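Folding with Guðlaug Bech

22/04/2024

I should say up front that I am a terrible folder. My T-shirts go into the drawer in a kind of ball, I have a chair in my bedroom that hasn't been sat on since we moved in, and fitted sheets make me want to lie down. So when I finally got an afternoon with Guðlaug Bech, I brought a bag of my own laundry along with my notebook, and she went for the bag first.

"You carried it like this?" she said, pulling out a sweater by one sleeve. "On the bus?"

I had, yes.

Guðlaug runs Astska, the secondhand clothing store on the hill in Zaltside, and if you've ever bought anything there you'll know the shelves. Everything folded, hardly anything on hangers, and the piles so even that I used to feel bad about pulling something from the middle. (She says please pull things from the middle. She'd much prefer that to people being polite and only ever looking at the top one.) She has been folding clothes for a living for 25 years, the first 14 of them in the back of the Bisgaard laundry down by the harbor, and she talks about it the way other people talk about cooking. There are things you do every day without thinking, there are things you do when company is coming, and then there's showing off.

We sat in the kitchen behind the store, with coffee and a plate of those thin ginger cookies, and I asked her how she got into it.

"I needed a job and Bisgaard needed hands," she said. "I thought I'd be there one winter. They put me on hotel towels, and the woman who trained me gave me one towel and had me fold it until lunch. The same towel! I was so angry. After lunch she gave me another towel, and I noticed my hands had already started before I'd decided anything. I still fold a towel her way. I've tried others and my hands go back."

Her way, for the record, is lengthwise in thirds and then in half and half again, with the fold facing out on the shelf. I've been doing it at home since, and the linen closet does look better, though my husband has asked me twice whether we're expecting someone.

What surprised me is how much of her method is about what happens before the first fold. I always start in the air, holding the thing up by the shoulders and sort of flapping it against my chest. Guðlaug won't have that. She wants it down on a flat surface, with room on all sides, and she wants you to leave it alone for a second and look.

"Most people are folding something they haven't looked at," she said. "There's a sleeve underneath, or one leg is twisted, and then they get to the end and it's crooked and they think they're bad at folding. They aren't bad at it. They had a sleeve underneath."

So you lay it out. You find the middle. You run the flat of your hand out from the middle to the edges, never the other way, and you don't press hard. She did it with one of my shirts and I swear it came out looking ironed. She uses the edge of her hand for the last bit, near the hem, in a quick little chop. I tried the chop and knocked over the sugar.

I asked if it matters what kind of table you use. She has opinions! Nothing with a gap down the middle. Nothing with a tablecloth, which moves when you move. Not the bed, which everyone uses and which is too soft and too low (her back gave her trouble for years, and she blames a particular bed in a rented apartment in Grastness). A plain, flat surface with one container at the back corner, so that the finished pieces go away from you and the next piece always has the whole middle to itself.

"If the pile is beside you, it creeps," she said. "First it's beside you, then it's in front of you, then you're folding on top of what you already folded. Put it in the corner and you have to reach a little. It's good to reach a little." 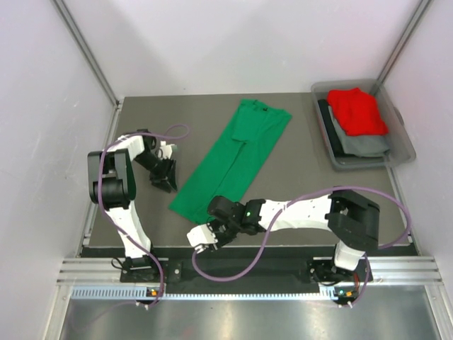 The green one still laid out, with red on top of the gray in the corner bin.

Bins were the next subject, and we stayed on it for quite a while. I had always thought of a bin as the place where you give up. Guðlaug likes them, as long as they're shallow enough that you can get to the bottom layer without tipping the rest out, and as long as you can tell from the outside what's inside. She likes to be able to see at least a bit of color through the side. The solid ones, she says, turn into time capsules. She once found 15 single gloves in a bin she had been carrying around the store for most of a year.

"And don't fill it," she said. "People see space and they fill it. Three things, four things, good. Then it's a pile you can pick from. After that it's a storage problem."

I asked if she sorts by color, with the shelves out front being so nice to look at. She made a face. By color is for the customers, she told me. At home she sorts by thickness, heavy things at the bottom and thin things on top, because a T-shirt under a thick sweater comes out with the sweater's lines pressed into it. The exception is anything really bright, which goes on top no matter what it's made of. She has no theory behind that one. She just likes opening a drawer in the morning and having something red looking back at her.

Then we did pants, and this is where I learned the most. I fold pants in half at the waist, leg on leg, and then bring the cuffs up to the belt and stuff the result wherever it fits. Guðlaug does the first part the same. But before she goes any further she takes the little point that sticks out at the seat and tucks it in flat, so that the whole thing is one long rectangle, and only then does she start from the cuff end. Cuff to knee, knee to waistband, with the waistband left to lie on top as a sort of lid. It took her no time at all. Mine took a good deal longer and slid off the table once, but it was a rectangle, and I took a picture of it to show my sister.

For long-sleeved shirts she had me put the collar farthest from me, which I never do. I like the collar close, I suppose so I can grab it. "You want to finish at the collar," she said. "It's the stiff part, so it holds the rest. If you start there you're rolling something soft around something hard and it never lies down." One side in, sleeve back down along itself, other side in, sleeve down, then up from the bottom in two moves. She doesn't care at all if the sleeves are perfect. They're inside. Who's going to check?

I asked what she does with the things that can't be folded. She thought about it and had some more coffee.

"Tulle," she said. "Tulle I hang up and apologize to."

And fitted sheets? I'd been saving that. She laughed so hard she had to put the cup down. Yes, she can do them, corners into corners, all four on one hand like a puppet, and yes, she did it for a living at Bisgaard, stacks and stacks. At home she takes the sheet off the bed, washes it and puts the same sheet back on. "I have seven sheets somewhere and I use one," she said. I can't tell you how much better I felt.

We were getting toward closing time by then, and a couple of people had come into the store, so she kept getting up in the middle of sentences. Each time she came back she picked up whatever was left in my bag and folded it while she was talking, without looking down. I asked if she ever gets tired of it. She gave me the only serious look of the afternoon.

"I get tired of standing," she said. "I don't get tired of that. You start with something that's every which way, and a minute later it isn't. I don't have many other things in my life that go so fast. My taxes don't go like that."

She had one more piece of advice, and she made me write it down in front of her. Fold while the dryer load is small. Don't save it all up for one big evening with a movie, because by the second hour you'll be making balls again, and then you'll have the chair. (I had told her about the chair. I regret telling her about the chair.) Take out five or six pieces, do those, put them in the drawer, and go do something else.

My own bag went home in a shopping tote, in one flat stack, with my oldest gray sweatshirt at the bottom and an orange scarf on top where she'd put it. I held it on my lap the whole ride back to Grastness. The scarf is still folded, and I'm a little afraid to wear it.

Astska is up the hill in Zaltside, same door as always, and Guðlaug is happy to show you the pants fold if the store is quiet. Bring your own pants.

Contact us | © 2024 Zaltside Neighbors | Back to top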